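Beschaffung: Zweiarmsystem für die Spülküche

Für den Arbeitsplatz Spülbecken liegen Angebote von Tierney und Wastari vor. Rumwood hat zurückgezogen. Stand 1/13/20 ist nur der Preis der Arme belastbar, Greiferfinger und Kabelführung fehlen in beiden Kalkulationen. 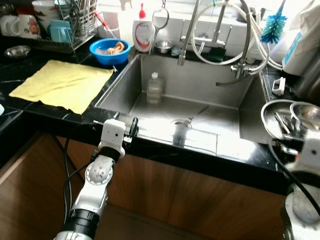
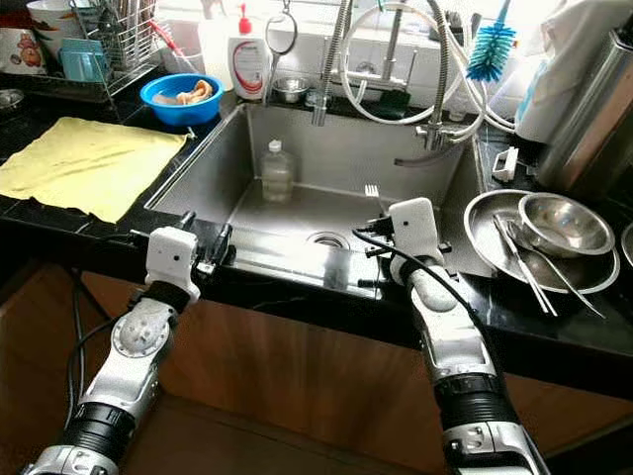
Zweiarmsystem am Edelstahlbecken, Flasche mit weißem Verschluss im Becken.

Für den Spritzschutz der Greifer sind 913 Euro je Arm anzusetzen, Verschleißteile nicht eingerechnet. Die Lieferzeit beträgt bei Tierney sieben Wochen, bei Wastari acht. Rongrong Dai empfiehlt, vier Fingersätze gleich mitzubestellen — Nachbestellungen laufen über Likarach und werden einzeln verzollt. Wartung bitte als eigene Position führen, nicht unter Verbrauchsmaterial. Die Freigabe der Mittel ist für Mai vorgesehen.

Kommentare (3)

K. Behrens
Ist die Schulung im Angebot von Wastari enthalten?

Ita Ní Mhurchú
Nein, sie wird nach Tagessatz abgerechnet. Bei Tierney ist ein Tag inklusive.

mhl_technik
Schutzart der Handgelenke bitte schriftlich bestätigen lassen. Im Datenblatt steht nur der Wert für den Sockel.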